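Week 5 handout: Notes on the Rilteck open day
Course: Automation in Practice
Instructor: Magdalini Stefanou
January 17, 2025

Read this before you write your visit report. Several drafts I have seen so far repeat the host's talking points almost word for word. The report is supposed to be your own judgment of a demonstration, so bring some.

What we were told

Rilteck presented its block-sorting station as "general tabletop manipulation." The speaker, Duván Chávez, said the arm follows spoken or typed instructions and can group objects by color or shape. The control software is called Zendon. A slide gave 214 trials and 17 failures. He was polite and took questions, which is more than I can say for Skondside last June.

What a demonstration is

A demonstration is a task somebody chose. Before you say a robot "can sort," write down what was fixed in advance. At this station a good deal was:

- The arm pushes with a straight rod. It has no fingers, so picking up and stacking are out.
- The work surface is a flat board on a bolted-down table.
- The blocks are small plain shapes in strong colors: cubes, cylinders, stars, hexagons and so on.
- The lighting is even.

None of this is cheating. Pushing is a respectable research problem, and blocks do slide and turn in annoying ways. But "general" is a big word for a rod and a board.

Look at the groupings

Yellow and red blocks together in one place, blue and green in another. Is that a finished sort, a half-finished one, or a starting layout? You can't tell from the layout alone. You need the instruction that was given and the state of the board before it.
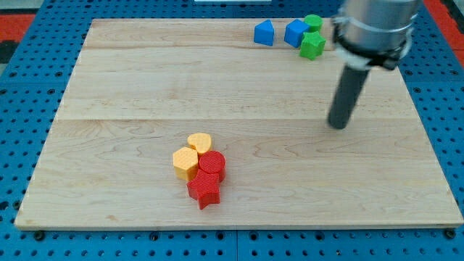 The same goes for the failure figure. I asked what counted as a failure and was told it meant the target was not reached in the time allowed. I asked how much time, and who set the blocks out between trials. The first answer was "it varies." The second was a staff member. If a person resets the board every time, that labor belongs in your account of the system.

For your report

State the instruction, the start state and the end state for one run you watched yourself. If you missed one of the three, say so. Compare the station with the Yao paper in the reader, especially the section on resets. Do not quote the slide figures without saying who produced them.

Reports go in the box outside room 74.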